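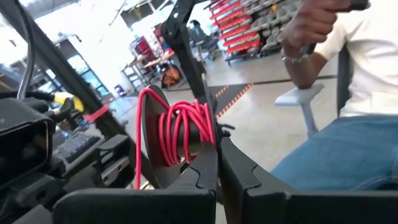 What Is Orienteering?
A guide for young members of the Hernura Orienteering Club

Orienteering is a sport in which each person finds the way around a course with a map and a compass. The course may be in a forest, in a park, or among the streets of a town. The winner is the person who visits every checkpoint in the right order in the shortest time.

The Hernura Orienteering Club has offered courses for children since 2000. This guide is for members from eight to twelve years old and for anyone who is thinking of joining.

The map

An orienteering map shows much more than a road map. It marks large rocks, ditches, fences, small paths, and even single trees. The colors have the same meaning on all the forest maps the club uses:

White is forest where it is easy to run.
Green is thick forest or bushes. The darker the green, the harder it is to get through.
Yellow is open land, such as a field or a clearing.
Blue is water, including lakes, streams, and marshes.
Brown shows the shape of the ground. Brown lines close together mean a steep slope.
Black is used for rocks and cliffs, and for most things people have built, such as paths and fences.

Many new members are surprised that white means forest. Please learn this one first.

The course is printed on top of the map in purple. A triangle marks the start, and two circles, one inside the other, mark the finish. Each checkpoint has a single circle with a number beside it. Straight lines join the circles, but you do not have to follow them. You may choose your own way from one checkpoint to the next, as long as you stay out of places marked as not allowed.

The controls

A checkpoint is called a control. In the forest you will see an orange and white flag hanging at the exact spot in the middle of the circle on your map. Every control also has a code. If your list says that your third control has the code 145, the flag you find must say 145 too. A flag with another code belongs to a different course. Leave it alone and look at your map again.

At club events you carry a small electronic stick on one finger. Put it into the box at the control and wait for the beep. The box records that you were there and at what time. If you miss a control, or visit the controls in the wrong order, you will not have a placing in the results, but you are still welcome to finish the course.

Using a compass

The red end of the needle points north. Hold the compass flat in front of you and turn the map until the north lines on it point the same way as the needle. Now the map matches the ground. A path on the left side of the map is on your left in the forest. This is called setting the map, and you should do it again each time you change direction.

Keep your thumb on the map at the place where you are standing. Move your thumb as you move. Then, when you look down, you do not need to search the whole sheet.

What if I get lost?

All orienteers lose their way at times, including adults who have been in the sport for many years. Stop running. Look for something large, such as a lake, a hill, or a wide path, and try to find it on the map. If that does not help, go back to the last place you were sure of.

Each child on a club course carries a whistle. Six blasts, then a pause of one minute, then six blasts again, is the call for help. Use it only if you are hurt or cannot find your way out. If you hear that call, stop your own run and help.

You must always report to the finish, even if you give up. The organizers will search for any person who has not reported.

Choosing a course

Beginners start on Course 1, which follows paths all the way. Course 5 leaves the paths and is for members who have passed the compass test. Your coach will tell you when you are ready to move up.

Beginner training starts again in September at the Tultov forest parking lot. Please bring long pants, shoes with a good grip, and a drink. The club lends compasses and whistles free of charge.

Text: Marit Fjeld and Siwan Ifans, Youth Section
Last updated May 19, 2019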